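Unit 6 handout: Notes for the visit to the Kelemen lab

Read these before we leave. The visit counts as one lab session, and the short write-up at the end is graded. We meet at the side entrance at 8:45 and start at 9:00. The building is a ten minute walk from the bus stop, so plan for that.

1. Who we are visiting

Kelemen builds indoor mobile robots with a single arm on a wheeled base. The current model is called Zedell. It is meant to move through homes and small offices, find an object it has been asked for, and bring it back. The group also keeps its own simulator, Jinari, and most of what we see in the morning runs in Jinari. The real robot comes out after lunch.

Our host is Vinzenz Ammann, who runs the navigation work. He has asked that questions about the arm wait until the afternoon, when the people who work on it will be in the room.

2. Background you need

You should already know these terms from Unit 4. If you don't, go back over them.

Pose: the position and orientation of the robot, or of a camera, in some fixed coordinate system. For a base on a flat floor, three numbers are enough. For a camera on a moving arm you need six.

Roll: rotation of the camera around its own viewing direction. A rolled camera gives a tilted picture even when the base is level.

Episode: one run in the simulator, from the start pose to success, failure or time-out.

Free space: floor the base can drive over without touching anything. The planner works out free space first and looks for a path second.

Jinari scores an episode as a success if the base stops within 70 centimeters of the goal and has not touched a wall or a piece of furniture on the way. There is a limit of 2,000 steps. A run that is still going at that point is stopped and counted as a failure.

3. The morning demonstration

The first demonstration is a hallway task. The base starts at one end of a corridor and has to drive to a piece of furniture at the other end. It has no map. All it gets is the camera view and its own wheel readings.

The group ran this test set in August. It had 3,217 episodes in it, and 3,163 of them ended in success. Work out the failure rate before the visit and bring it with you. We will talk about whether a number like that tells you much about a real building.

Vinzenz Ammann will step through one episode slowly, stopping at single views. At each stop, think about what the planner could use. A long edge between wall and floor is a strong cue for direction, even when it runs across the view at a steep angle. Windows are less useful in a simulator if there is nothing to see through them but plain light. Pictures on a wall can help the robot recognize a place it has been before, provided enough of the picture is in view.

Pay attention to the rendering as well. Jinari trades picture quality for speed, and you will see jagged steps along edges that ought to be straight. A line detector can break one such edge into many short pieces. The group fits a single line through the pieces afterward - ask how they choose which pieces belong together.

The view below is from the hallway task. Use it for the exercise in section 4. Find the floor first, then the cabinet on its dark legs at the far end, and work out which way the camera is rolled. 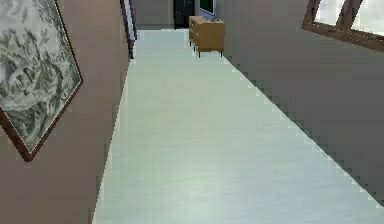

4. Exercise to hand in

a) Make a rough sketch of the hallway as seen from above. Mark the two side walls, the cabinet and the window. Leave out anything you are not sure of, or mark it with a dotted line.

b) Draw the line where the left wall meets the floor, as it runs in the view. Explain in two or three sentences how you would use it to estimate roll, and what other information you would need.

c) Name one part of the view that would be hard to label from this image alone. Say what the robot could do to find out more.

5. The afternoon

After lunch we move to the Iten room, where Zedell drives a short course on a real floor. Stay behind the yellow tape while the base is moving. The stop button is on the post by the door, and staff will show you how it works before the first run.

Look for differences from the morning. Wheel slip is the main one. Reflections on the floor are another, and so is the delay between the camera and the motors, which Jinari leaves out unless it is switched on.

6. Write-up

Two pages, typed, with your sketch attached. Describe one thing the simulator handled well and one thing it left out, and say how you would test whether the second one matters. Give the failure rate you worked out and show the division. Photos of the lab are allowed in the Iten room only - leave your phone in your bag in the morning.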